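3.2 The demonstration route

The second part of the open day took place outside the building. Visitors had already seen the delivery robot of the Skuravari project in the hall, where the floor is flat and the light does not change. Several of them asked how it would behave on an ordinary street, and for this reason we had prepared a short route in the Clurnell district. The route included open sidewalk, a road edge with parked vehicles and a covered area in front of an entrance. It was selected by Hayley Dunmore together with the team of Erkar, who provided the navigation software.

We did not close the route to the public. Parked cars and scooters were left as we found them, and people could pass or stand where they liked. The visitors walked in small groups and received a sheet with 2 questions, one on the speed of the robot and one on its distance to people.
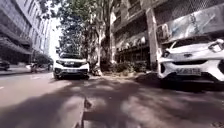
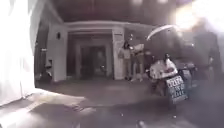
Figure 2. Street surroundings at the demonstration: sidewalk and road with parked vehicles (first picture), and covered area in front of a building entrance (second picture).

In total 70 visitors returned the sheet. Most of them found the speed acceptable, but the opinions about distance were more divided. Older visitors in particular wrote that they would like the robot to stop completely when a person stands near a doorway. At present it only slows down, and we had considered this sufficient.

A further point concerns the change between sun and shade. The software stored 3146 position estimates during the afternoon, and the less certain ones were mostly from places where tree shadow meets strong light. We can not say from one afternoon how much this depends on the hour. Rinaldi (Rebecca Rinaldi, who led the guided groups) proposed to repeat the walk in the early morning with the same settings, and the results of this repetition are given in Section 4.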